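Flondholm Athletic: Club Secretary and Match Day Staff Wanted for the Coming Season
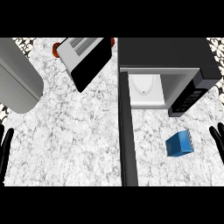

About the club

Flondholm Athletic is a semi-professional football (soccer) club playing in the second tier of the regional league. We run a men's first team, a women's first team, a reserve side and youth teams from under-8 through under-16. Home games are played at Gurstead Road, which we share with the Gurstead rugby club under an agreement that has four years left on it.

The men finished seventh last season and the women were promoted. Promotion means more away travel, stricter rules on player registration and a requirement to have a named club secretary who is not also a coach. Until now Rasmus Kairys has done both jobs. He is staying on as women's head coach and giving up the secretary's work at the end of June.

We are filling three roles: club secretary (part time, paid), match day operations lead (part time, paid per game) and kit and equipment assistant (part time, paid per game). You may apply for more than one. The secretary and the match day lead can't be the same person, as both have duties in the hour before kickoff.

Role 1: Club Secretary

Hours: 16 per week on average. The load is uneven. Expect longer weeks in preseason and during the two transfer windows, and short ones in the winter break.

Reports to: Miroslava Yurchenko, general manager

Place of work: The club office at Gurstead Road for at least one evening a week, otherwise from home.

What you will do:

Register players with the league and keep their records current. At present we have 94 registered players across all teams, and the number goes up every August.

Submit team sheets and match reports by the league deadline. For evening games this means the same night.

Handle transfers, loans and dual registrations, including the paperwork for players coming from abroad.

Track yellow and red cards and tell coaches in writing when a player is suspended. We were fined last season for fielding a suspended player in a cup game and do not want it to happen again.

Arrange friendlies and confirm rescheduled games with the league, the opposing club, the referee and our own grounds staff.

Answer the club's general email and pass messages to the right person.

Attend league meetings. There are four a year, two of them online.

Take minutes at the monthly board meeting, which starts at 7 p.m. and normally ends by 9.

What we need from you:

Experience in an administrative job where deadlines were fixed and mistakes cost money. It does not have to be in sports.

Good written English. Much of the work is email.

Comfort with spreadsheets. The league uses the Milix registration system, and we will train you on it. Training takes two evenings.

A clean background check. The role gives access to the personal records of children.

Useful but not required: knowledge of the laws of the game, a second language, a driver's license.

Role 2: Match Day Operations Lead

Hours: 7 per home game, starting three hours before kickoff. There are usually two home games a week across the men's and women's teams, sometimes one, rarely three.

Reports to: Vivek Rajput, head of facilities

Place of work: Gurstead Road.

What you will do:

Open the ground and walk it with the duty steward. Check gates, barriers, exits, toilets and floodlights, and sign the safety sheet.

Brief the stewards and gate staff. We use 8 stewards for a normal league game and more for cup games and the local derby.

Meet the match officials and the visiting team, show them to their rooms and collect the team sheets.

Work with the referee on pitch inspections in bad weather. The decision to play belongs to the referee. Your job is to have the pitch cover off, the lines visible and the right phone numbers on hand.

Keep the entry count and report it to the office at halftime.

Deal with complaints, lost children, medical calls and ejections. A first aid team is present at every first team game and answers to you for anything outside the field of play.

Close the ground, lock up and write a short report. One page is enough.

What we need from you:

Experience running events, a venue, a shift or a large group of people.

The ability to stay on your feet for most of a shift in any weather.

A current first aid certificate, or willingness to get one before the first home game. We cover the course fee.

A clean background check.

You will need to be free most weekend afternoons and some weekday evenings from August through May. Please do not apply if you already hold a weekend job with fixed hours. We had two people leave this position partway through the season over schedule conflicts, and both times the stewards were left without a lead.

Role 3: Kit and Equipment Assistant

Hours: Four per home game and up to six per away game including travel, plus one training evening a week.

Reports to: Jitendra Shukla, kit manager

Place of work: Gurstead Road, and away grounds as needed.

What you will do:

Lay out match kit, training kit, towels and water bottles in the locker room.

Pack and load the team van for away games. Players do not load the van.

Wash, dry, sort and store kit after games and training.

Inflate and check balls. Keep a list of what is missing or worn and give it to Jitendra every two weeks.

Set out cones, poles and small goals for training, and put them away afterward.

Help with shirt numbers and name printing in preseason.

What we need from you:

You should be reliable, on time and able to lift heavy kit bags. No previous experience is needed. The role suits a student or someone who wants a start in sports. Applicants must be 18 or over, and a driver's license is a plus.

You would work mainly with the women's first team. Jitendra covers the men and will train you for the first month.

Pay and conditions

The secretary is paid monthly at the club's grade C hourly rate. The match day lead and the kit assistant are paid a flat fee per game, at the end of each month. Current rates are in the applicant pack, which the office will send on request.

If a home game is called off less than four hours before kickoff, match day staff receive half the fee. If it is abandoned after kickoff, they receive the full fee.

Travel to away games is on the team bus or in the club van at no cost to you. We do not pay for travel to and from Gurstead Road. Parking behind the main stand is free for staff.

All staff receive a club jacket, a hot meal on match days and two season tickets for family or friends. The meal is served in the clubhouse after the final whistle. Tell us about allergies when you start.

All three roles begin with a trial period of three months. The contract runs to the end of May and is renewed each year if both sides agree.

The ground

Gurstead Road has one grass pitch with floodlights and one artificial training pitch. There is a covered stand on the west side and standing room on the other three. The clubhouse, the office and the locker rooms are in one building behind the stand. The office is on the second floor and there is no elevator. If this is a problem for you, please still apply. The secretary's evening hours can be held in the ground floor meeting room.

The number 16 bus stops outside the main gate. The last one back into town leaves shortly after evening games finish, so match day staff who stay to lock up will need another way home.

How to apply

Send a resume and a cover letter of no more than one page to the club office. State which role or roles you want. In the letter, tell us about work you have done that is close to what is listed above. We do not need a list of teams you support.

Give the names of two people we can contact for a reference. One should be a current or recent employer, teacher or supervisor. We will not contact anyone before the interview.

Applications close at noon on the last day of May. Those that come in later will be read only if a role is still open.

Interviews will be held in the first half of June at the clubhouse, in the evening. They last about 30 minutes. Candidates for secretary will also be given a short written task using a sample team sheet and a suspension list. Candidates for match day lead will be asked to walk the ground with Vivek and talk through how they would prepare it for a game.

We will write to every applicant by the end of June, whether or not they were interviewed. The new secretary will have a handover period with Rasmus before he gives up the post, with start dates agreed at interview. The match day lead and the kit assistant start in the last week of July, in time for the preseason friendly against Rana.

Questions

For the secretary role, ask for Miroslava Yurchenko. For match day operations, ask for Vivek Rajput. For kit and equipment, ask for Jitendra Shukla. All can be reached through the club office, which is staffed on weekday evenings from 6 to 8 p.m.

Questions about background checks should go to Kristaps Org, the club's child protection officer. What you tell him stays confidential. A past conviction does not automatically rule you out, but please raise it before the interview and not after an offer has been made.

Flondholm Athletic welcomes applications from people of any background. Current players may apply for the kit role only. Parents of youth players may apply for any of the three.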